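2022-12-06

Cold in the shop this morning and the heater took its time, so I did what I always do when my fingers won't work, which is make tea and go look at the sample boards. All 16 of them have been on the drying rack since the second coat went on, and I've been trying hard not to touch them. I touched them. I'm writing up what I found while I still remember which was which, and also because whoever picks up the Wike job after the holidays will want to know why the wax tin has so many crossings-out on the label.

For anyone who missed the start of this: the Wike job is the big old kitchen and back hall, all the interior woodwork, and they want it oiled and waxed. No varnish anywhere. They had varnish before and it went yellow and flaky, and I can't blame them for being done with it. Our usual blend is lovely on a bookcase, but I've never been fully happy with it near a stove or anywhere people put their hands day after day. So before we promise anything I wanted to try 4 recipes side by side, on real offcuts, and give them a proper amount of time.

The recipes, as they went into the jars:

- **A** - our usual. Linseed oil and beeswax, nothing else.
- **B** - the usual, with part of the beeswax swapped for carnauba from Sundell.
- **C** - tung oil with beeswax. Smells wonderful, costs the earth.
- **D** - tung oil with the Sundell carnauba. Stiff as candle ends when it cooled, and I had to warm it again before it would go on the rag. 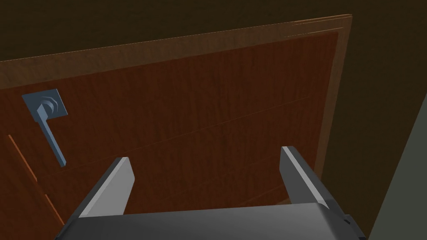 I melted everything in the double boiler on the Fodik hot plate, which I still don't trust. The dial says low and then it sulks for a while and then it very much isn't low. I kept the thermometer in the water the whole time and stood next to it like somebody waiting for a bus. Wax first, then oil, slowly, stirring until there were no cloudy threads left. If you're doing this after me, please don't wander off to answer the phone. And rags go flat over the rail outside afterward, every single one, even the little scraps. I know I say it every time and I'm going to go on saying it!

Every board got 2 coats, thin, rubbed in with the grain and then buffed off until the cloth stopped dragging. I sanded all of them the same way beforehand, or meant to - one of the B boards has a patch near the end where I plainly lost interest, and it drank up more oil than its neighbors. I've marked the back of it with a pencil cross. Don't read too much into that one.

So, this morning. A looks just as you'd expect, warm and soft, a little dull, and it takes a fingerprint if you press. Very nice to hold. B is the one I keep going back to. There's a bit more shine, though you need to tilt it toward the window to see it, and the surface feels closed in a way that A doesn't. C has the best color by a long way, with the grain standing up clear and no muddiness, but it's still faintly tacky along the edges and I think the cold hasn't done it any favors. D is hard and handsome in the middle of the board and streaky everywhere else. Some of that will be me, fighting it with a rag while it set. I could probably learn to put it on better, but I'd hate to learn on somebody's kitchen.

Then the water test. A wet cup left standing on each recipe through lunch, then wiped and left alone. A has a ring, faint, and it may go with a rub of fresh wax. B has nothing I can find. C has a pale shadow, and D is clean, except that the streaks make it hard to be sure of anything. I'll look again tomorrow in better light before I believe any of it.

I also smeared a little bacon fat on the far ends, thinking of what really lands on kitchen wood. Too early to say.

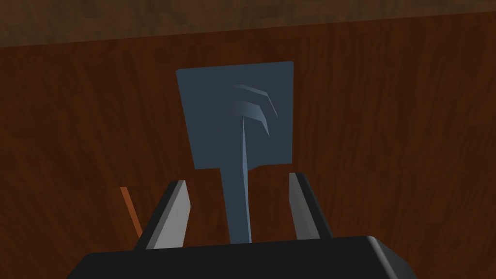

*Spatula on reddish-brown wood, two curved slots in the blade.*

Supplies, while I'm here. The carnauba is down to the last of the bag and Sundell won't ship again until January, so if B wins we should order before everyone closes up for the year. There's plenty of beeswax, the good dark stuff from the Danlow market, but it wants straining. I found a bee's leg in jar A. Linseed is fine. We're short on lint-free cloth and I've been cutting up an old bedsheet, which does the job beautifully once it's been washed enough times.

I'd like the boards left where they are for 2 more weeks if the rack can be spared. I know it's in the way of the lumber and I'm sorry about that, but the tung oil ones need it and I'd feel silly having waited this long only to rush the end. After that I want to rub half of each board hard with a damp cloth and dish soap, the way it'll get treated in real life, and see what's left of the shine.

Leaning toward B for the kitchen and maybe the same for the back hall, to keep it simple. Still to do: label the spare jar of C, look for the lid to D, and write to the Wike people and ask what soap they use.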